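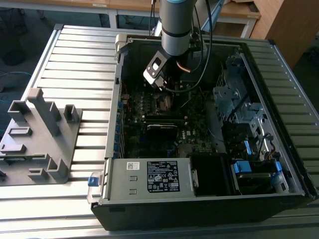 Mernuron 8 – anyone else lost their reverb tails on export?

Started by gatefold_gary
23 December 2023

Updated to Mernuron 8 last night because the little orange dot wouldn't leave me alone. Everything plays back fine. Then I export the mix and every reverb stops dead at the end of the last region, like somebody has shut a door on the singer. Same project in 7 was fine. I've got 19 tracks in this thing and most of them are swimming in the stuff, so you do notice.

Is this a setting, or am I going back to 7?

plinthwood
Setting. Export window, second tab, "Include tails". It used to be on by default and now it's off, presumably to keep us alert.

gatefold_gary
Found it, ticked it, exported again. Vocal is fine now. The drum bus still gets chopped.

wetsignal
What reverb is on the drum bus? If it's the Lulteo plate, that one tells the host its tail is 2 seconds long whatever you set the decay to. Mernuron believes it and stops listening. Drag the end marker out by a few bars and you'll get the lot.

gatefold_gary
It is the Lulteo plate. Of course it is.

old_bakelite
I'll say what I say every time. Print your reverbs. Bounce the return to an audio track, look at the waveform, and you can see where it ends. I've never lost a tail and I've been using the same version since before the logo went purple.

plinthwood
You've also never been able to change your mind about a reverb.

old_bakelite
I make up my mind first. It saves time.

wetsignal
Printing is fine if you're finished. Gary's clearly still fiddling. If he prints the plate and then moves the snare up, he's got to print it again, and then he's got two drum reverbs and no idea which one he's hearing. Ask me how my June went.

Rees_Nisomthorpe_FM
We do the community radio jingles here on 7 and held off updating for this sort of thing. Can anyone say whether projects saved in 8 open in 7 again? The release notes have a paragraph on the new colour themes and one line on file format, and the line is "improved".

plinthwood
They open, but your automation comes in as straight lines between points. Any curves are gone. Save a copy before you update and keep it somewhere 8 can't find it.

hissandtell
Disagree with the marker advice, by the way. Moving the end marker also moves the fade on the master if you've locked it to the end, so you swap a chopped reverb for a fade that starts in the wrong place. Unlock the fade first, then move the marker.

wetsignal
Fair, I never lock mine.

gatefold_gary
Unlocked the fade, dragged the marker out four bars, tails ticked. Full plate on the drums, and it goes on for ages. Listening to it on its own now, I think I had far too much on there.

old_bakelite
Print it and find out.

hissandtell
Reported the default to support. Ticket number 369, if anyone wants to add a grumble to it.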